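3.2 Collecting the demonstrations

So, how do you get a robot to pick up a lid? We started out guiding the arm by hand, and I was sure that would be the easy way. You grab the wrist, you push it where you want it, the joints remember. It worked fine for big sweeping moves, but the last little bit before the grasp was a mess – my own hands kept blocking my view of the lid! After 8 sessions of that we moved to remote control with the Fumari handset, and I never wanted to go back. 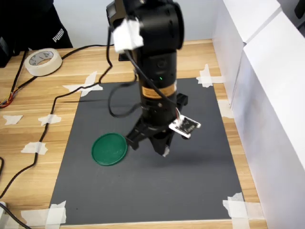 Figure 3. The arm and the round green lid on the taped-down mat, with the gripper close to the rim.

Pichit Siriwan and I took turns as the operator, and we ended up with 626 demonstrations between us. We kept the slow ones and the clumsy ones too (mine, mostly), as long as the lid got lifted in the end. Pichit likes to come in low and from the side, while I tend to hover and then drop straight down, and you can see both habits in the recorded paths. I worried this would confuse the policy, so we also trained on each operator's data alone. Section 4 has those numbers – the mixed set did better on 7 of the 8 starting positions, and I'm still puzzled by the one where it lost.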